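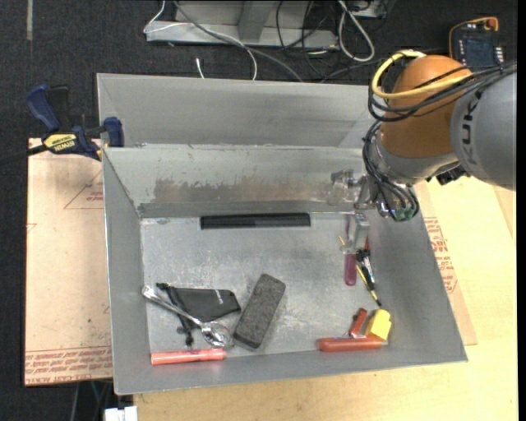 Chapter 4
Picking Things Up

I started this chapter on the bus home from an open day at Grinurlow, with my shoes full of rain and a free pen that had already stopped working. The date on my visitor sticker was 12th September, and I still have it stuck inside my notebook (along with a page and a half of scribble I can hardly read).

I'd gone along expecting big machines flinging car doors about. There was a bit of that in the front hall, and the crowd loved it! But I spent most of my afternoon at the back, at the Drikovo stand, watching people work on a much humbler job: getting an arm to take one thing out of a bin of mixed stuff. A spoon, a comb, a marker, a drawstring pouch. The kind of junk you'd find in anybody's kitchen drawer, and my favourite part of the whole day.

Think about that spoon for a minute. It's shiny, so it throws light back at a camera in odd ways, and it's thin, so there isn't much to grab. A pouch is the other way round – plenty to grab, but it changes shape as soon as you touch it. And when two things lie one against the other, the arm has to work out where the first stops and the second starts. You do this every morning before you're properly awake.

The fellow running the stand told me their practice set had 275 household items in it, and that a session meant 40 tries before anyone stopped for tea. I asked which item he disliked most. He said the comb, without even looking up.

In this chapter we'll look at grippers first, then at how a machine picks its spot, and then at what it should do when it misses. You'll want your notes on joints from Chapter 2 handy. Before you read on, empty a drawer into a box and try fishing things out with kitchen tongs and one eye shut. Write down what gave you trouble, as we'll come back to your list in Section 4.3.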